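Flying to a TV recording with a recent back injury – who do I tell?

Posted by zereritz_fan, May 6, 2023

I have studio audience tickets for the Mühlbauer chat show in July. I have a healed spinal fracture with two metal screws and the flight is some 600 miles. Does the airline need a medical form, or does the ticket office deal with it? The tickets are not transferable.
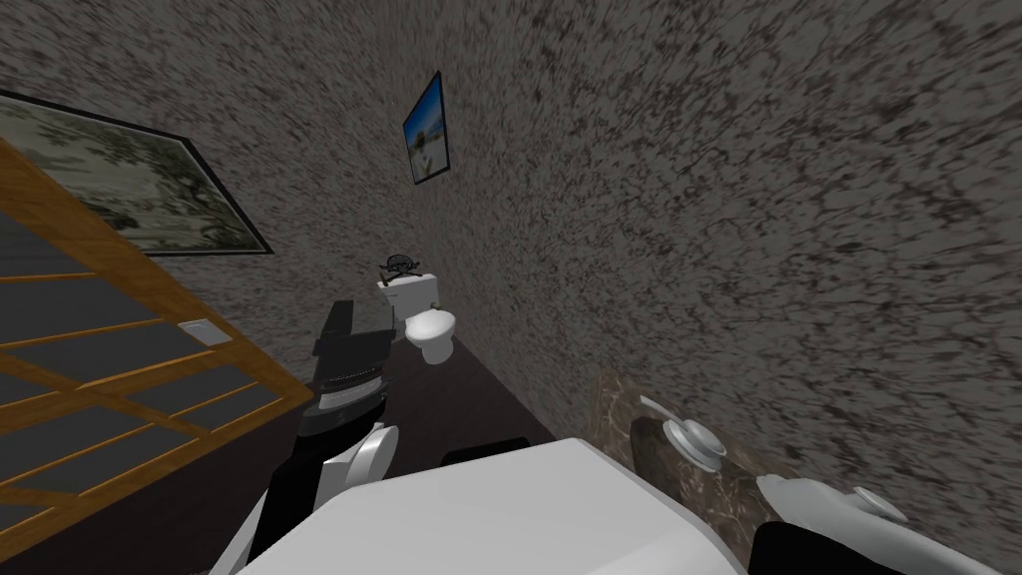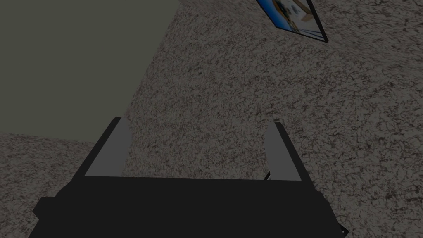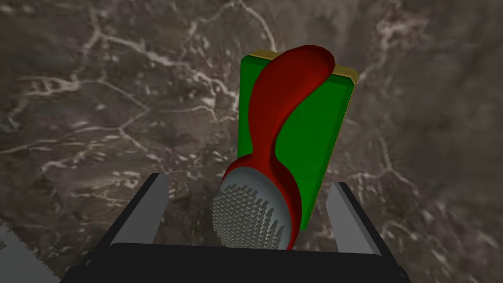 Three computer-rendered views, one location.

Ingeborg Ostermann
They are separate matters. The airline's medical desk decides whether you can fly, and will normally want a form signed by your doctor shortly before departure. Ask for it when you book assistance. The ticket office deals only with seating. Write to them with your booking reference and ask for an aisle seat in the lower block. Recordings overrun, so say if you need to stand up – the floor manager can place you near an exit. Check your travel insurance as well. Mine excluded the injury until I declared it.

Boritz
Went to the Sarmont one last year, no problems. Seats are hard, take a cushion.

zereritz_fan
Thanks both. Form requested, and I have written to the ticket office about the aisle seat.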